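Speaker notes, Lergate workshop, Sat 24 February
20 min slot incl. questions. Davina chairs, she WILL cut me off. Skip anything marked (skip) if behind at slide 9.

Slide 1. Title
Say name, say Kalliopi Zervas did half the work and all the stats. Thank Beaudoin for the lab space. Move on quick.

Slide 2. What we wanted to know
Two arms, one tabletop, one thing to pick up. Which arm should go? Sounds dumb. Isn't, once the thing is in the middle.
Most policies trained from demos pick up whatever habit the operator had. Ours had a right hand habit. Bad one.
Ask room: who has seen their robot freeze with both arms halfway out? (wait for hands)

Slide 3. The freeze
Play clip. Don't talk over it.
Both arms start, both hesitate, small twitching. We call it dithering in the paper. Averages the two choices, ends up making neither.
Off center the problem mostly goes away. Center strip is where it lives.

Slide 4. Data
2844 demos total, all teleop, two operators. Collected in November mostly, a few redone after the mount on the left wrist worked loose.
Objects: bottles, boxes, soft stuff. Talk about bottles. Clear plastic is the mean case, depth is junk on it, and the label is the only part you can trust.
One object on the table per trial. Clutter is a diferent talk.
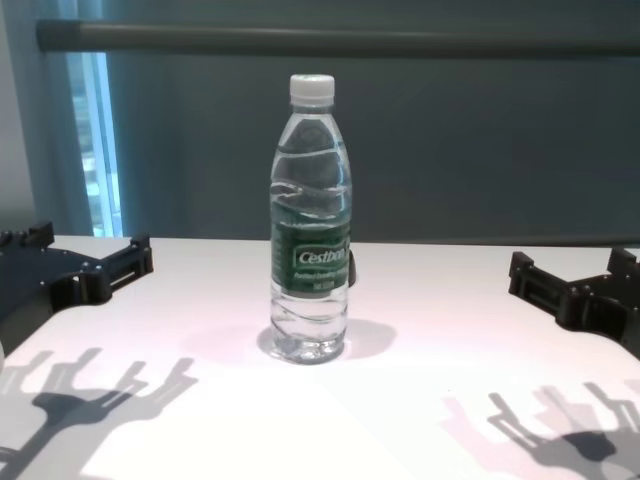
Start pose is always fingers open, both arms clear of the object. Operator gets told left or right by a beep BEFORE moving. That is the whole trick really. Beep gets logged as a side token, goes in with the demo.
At test time no beep. The model has to pick its own token first, then commit to it for the whole reach. No switching mid reach.

Slide 5. Method (the one with the boxes)
Left box: camera goes in. Middle box: side head, tiny, outputs left or right. Right box: the regular action policy, now told which side.
Don't read the loss out loud. Point at it. It's cross entropy, they know.
If somebody asks why not just a coin flip: we tried it, see slide 7.

Slide 6. Test setup
500 trials per method, same start pose, object position drawn at random but half of them forced into the center strip.
Success = object lifted and held till the timer ends. Scored by a person who didn't know which method was running (Kalliopi, mostly).
Grillstead is the plain baseline. Porkik is ours. Yes the names are silly, blame the whiteboard.

Slide 7. Results
Bars. Let them look.
Off center: no real gap. Say that first so it doesn't look like we're hiding it.
Center strip: Grillstead falls apart, Porkik holds up. Coin flip is in between, closer to ours than I'd like. Say so. Most of the gain is from commiting, less from choosing well.
Davina will ask about error bars. They're on there, just thin. Bootstrap over trials.

Slide 8. Where it still fails
Shadows. In the afternoon, window light from the side, long hard gripper shadows on a white table. Side head changes its mind between runs with the bottle in the same spot. We masked the shadows by hand on a small set and it calmed down. Small set! don't oversell.
Also bottles tip when the fingers come in too high near the cap. Grasp problem, same for both methods.
(skip) wrist cam ablation

Slide 9. CHECK CLOCK

Slide 10. What next
Let it change sides once, early, if the first reach looks bad. Haven't run it.
Handover, where both arms are needed. Side token doesn't cover that, need a third value.
Darker table top on order.

Slide 11. Code + contact
Leave it up during questions. Link goes live Monday, repo is still private so don't click it on stage.

Backup slides: operator split, training curves, per object table. Per object table has a wrong header in column 2, should read "center only", fix before uploading the pdf.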